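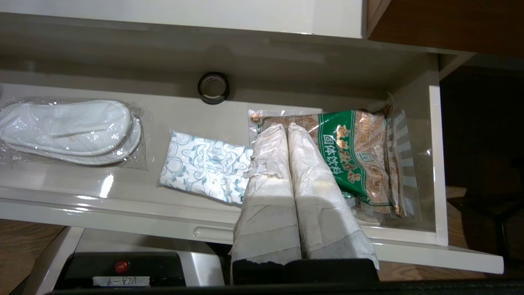 May, late afternoon, project room

OK, writing this up before I forget, and before I go home and sleep for a week. The drawer task is finally in a state where I'd let somebody else on the team run it. Target for the course demo is still 200 recorded runs of pick-from-drawer, split over four things: the slippers in their plastic, the tissue packet, the roll of tape and the big drink pouch. No swapping things out halfway through, please! If one goes missing, write it in here.

We had a long talk over lunch about whether the tape roll stays in. It's small, it's dark on the outside and it lies flat, so the fingers have very little to get hold of. I voted to keep it. The Zelovska team (the other group in our section) is doing blocks on a bare table, and good for them, but I'd like us to have at least one thing that makes the grader lean in. We kept it, with the rule that a tape run gets one retry and then you move on and log it as a miss.

Grip: still paper tape on both fingers, and it needs redoing. The wrap is ragged and the left one has a flap coming up. Last time I just put a new layer over the old one, which was lazy of me - the fingers get thicker every time and the closed position drifts. So next person in: peel it all the way back, wrap fresh, then run the zero routine. I'll do it myself if I'm in first.

The Jaltusau script (our replay tool, for anyone reading this next semester) was crashing on long runs, and I spent way too much of today on that. It was reading the whole log in one gulp. I have it reading in chunks of 3,000 rows now, and it got through the longest log we have, 3,381 rows, without a complaint. The last bit came through as its own short chunk, so no lost rows at the end, which was my big worry. I was so pleased I ran it again just to watch.

Speed is set to 8 on our own scale, up from where we had it in the spring check. It feels quick but I can still follow it. Please don't go higher while the drawer is part of the task. The front lip is hard plastic on the gripper side of things as far as I'm concerned, meaning treat it like a wall and come in from above.

Naming: Rurnen is the drawer task, Ghorbani is the shelf task. I found a bunch of drawer runs sitting in the Ghorbani folder and I'm fairly sure they were mine. Moved them. If you have a local copy, pull again.

Still to do
- rewrap both fingers and zero them
- start position a bit further back, so the approach to the tape roll isn't so cramped
- decide how we score the pouch when it folds over but still comes up
- ask if we can keep the room past six during demo week
- push the chunked reader (it's only on my laptop, sorry)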